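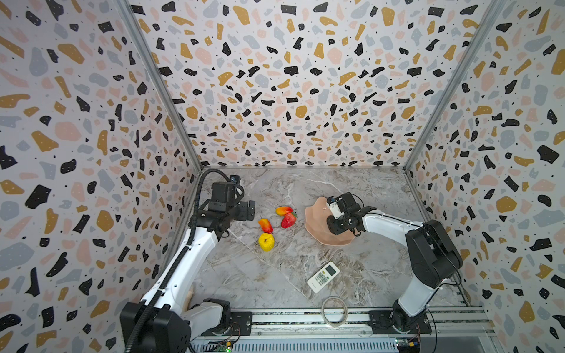
2. MATERIALS AND SETTING

The project examined how easily artificial fruit can be told apart when it is placed on and in front of patterned surfaces. The work was carried out by Sewwandi Khondokar and Nazma Talukder as the second-term assignment in surface and display design.

The tabletop has a gray marble pattern with white and brown veining. The walls on three sides are covered with a white terrazzo-style paper flecked in black, mustard yellow, pale pink and gray-blue. Both patterns were kept for all viewings. A plain backdrop was considered and dropped, as most kitchens and shop counters have at least one patterned surface.

The fruit came from a Merkex assorted set, topped up with loose pieces. The set includes mangoes in more than one coloring, a lemon and a strawberry with a green leafy top. The dish is a Stirkis model with a wavy, scalloped rim, in a pinkish beige. It measures 217 mm at the widest point of the rim. A white air-conditioner remote control stays on the table as a neutral item with hard edges and small printed detail.

2.1 Surface finish

Each piece was judged on color, outline and finish. Color was the strongest cue at a distance. Finish mattered more once the viewer was close enough to see the skin. The deep red mango has a wrinkled, slightly textured surface and turns darker crimson toward one end. The dark charcoal-gray avocado is rough and granular. The matte surface of the dish does not compete with either one. 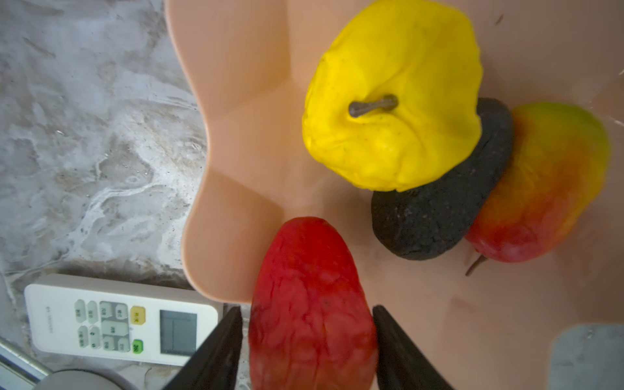

Yellow pieces gave the most trouble. A lumpy yellow fruit with a short stem was called a pear by some viewers and a quince by others, and dark speckles on the skin did not settle the matter. For scoring, both names were accepted. The mangoes that run from red to yellow were named correctly more often than the plain red one, which several viewers took for a sweet potato.

2.2 Procedure

Viewings were held on Monday in the Hulstead building, under the ceiling lights only. There were 44 viewers. Each looked at the fruit first on the bare tabletop and then in the dish, and wrote down a name for every piece. No piece could be picked up. Answers were entered in one sheet and checked by the second author.

2.3 Limits

The order of viewing was the same for everyone, so some of the gain recorded for the dish may be practice. The avocado was only shown next to lighter fruit. We did not test a white dish.

Comments

Ambrose_M: Did you try swapping the order for half of the viewers? That would take care of the point in 2.3.

N. Talukder: We did not have time. It is on the list for the next round.

pkell: I have the same kind of set at home and my kids call the yellow one a potato.

Ambrose_M: Please add the scoring sheet as an appendix.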